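Looking after the Tarine bread cell: your questions

How often should I clean the finger pads?

At the end of every shift, please, and a bit sooner if you've been handling anything glazed. The ribbing on the pads is lovely for holding a crust but it does collect crumbs, so go along the grooves with a dry, soft brush and then wipe with a barely damp cloth. Don't be tempted to soak them!

Why does the gripper squash my plaited loaves?

Nearly always it's the closing width, which has been left over from whatever you ran before. Bring the arm down over the loaf at slow speed, stop with the fingers open on either side, and close them a little at a time until they just hold.

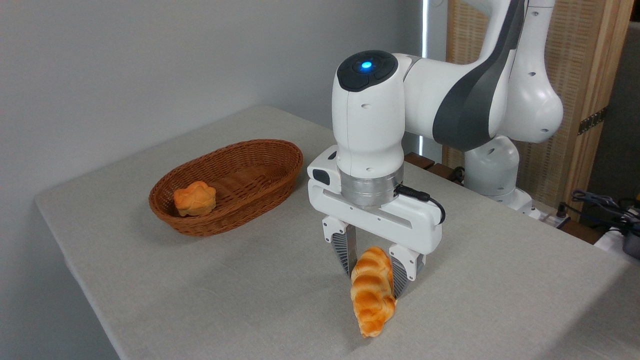 Once you're happy with the width, save it under the name of the loaf — Ketill Ketilsson in our Atville workshop puts the date in as well, and we've all come round to his way of doing it.

When do the pads need changing?

We suggest every 4,000 picks, or whenever the ribs feel smooth under your thumb. Ask for part 562, sold in pairs, and do change both together.

Can I use any cloth on the table?

Yes, as long as it lies flat and doesn't slide about. If you swap to a thicker one, please set the table height again before you start.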